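Rallwood nightstand, light wood: a small table with a large opinion of itself

I bought the Rallwood for a spare room that has to be a bedroom and a sitting room at once. Bed on the left, blue-gray sofa on the right, one narrow strip of wall between them. The product page promised it would "complete the room," which is a lot to ask of a table you could carry under one arm. Mine has been next to the bed since January, and I have a few things to say about it, some of them kind.
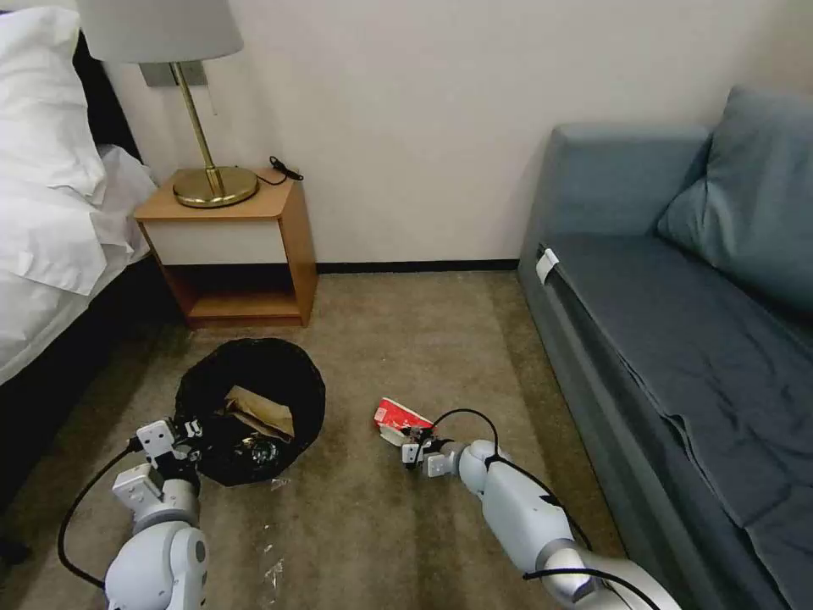 Page last changed in February. Added the section on cables.

First, the price. I paid 234 dollars, which felt steep when I ordered it and felt steeper when I opened the box. For that you get a light wood body, a white panel under the top, and open storage space. It does look good against an off-white wall. The wood is warm without going orange under a lamp at night, and it gets along with beige-brown carpet, which is more than I can say for most of the gray furniture I looked at. If looks were the whole job I'd stop there.

The top is small. A lamp with a round brass base takes a real bite out of it, and once you add a cord you've got space left for a phone and a glass, maybe a paperback if you stack. Guests bring more than that. They bring glasses cases and pill bottles and a second phone, and all of it ends up on the sofa. The store says the table suits "any bedroom lamp." I'd say measure your lamp first.

I can't blame Rallwood for the cord on top of mine. I can blame them for the total lack of anywhere to put it. There's no slot and no clip, so the spare cable sits in a coil by the lamp and slides toward the back corner whenever somebody bumps the bed. I looked at the Flaltetti, which has a hole cut in the back for exactly this, and passed on it because the legs were ugly. I think about that hole more than I expected to.

Assembly took me most of an evening. The instructions say six steps, and they're only six if you count "attach all remaining parts" as one. The packaging is the other complaint. Everything came in its own plastic sleeve, with cardboard between the pieces, and there was far more of it than a table this size needs. Get a bin next to you before you start. I used an ordinary round one with a black liner, and I was still finding bits of clear film on the carpet a day later.

Now the open storage. I was ready to dislike it — open shelves in a guest room usually turn into a dust display — and it's fine. You can see what's been left behind when people go home, and the vacuum gets close enough to the front. I would still pay extra for a door. 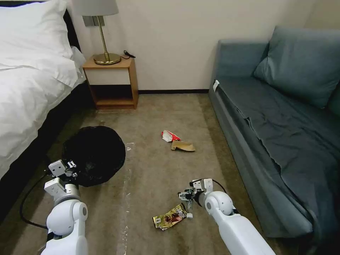 Will it hold a heavy lamp without wobbling?
Mine does on carpet, with a brass-based lamp on it all the time. I haven't tried it on a hard floor, and the feet have no adjusters, so I wouldn't promise anything there.

The store page says it has some 4,000 happy buyers. Maybe so. The ones I read had mostly owned it for a week, and a week tells you how a table looks. After 12 weeks I can add that the top marks easily if you skip the coaster, and that one joint at the back needed tightening again.

I also considered the Sukatero, which is cheaper and wider but too deep for my gap between bed and sofa, and a used Shaikh that sold before I could get there. With a bigger room I'd have gone for the Sukatero. For a tight corner the Rallwood is a decent table at an indecent price. Wait for a sale, and buy a cord clip while you're at it.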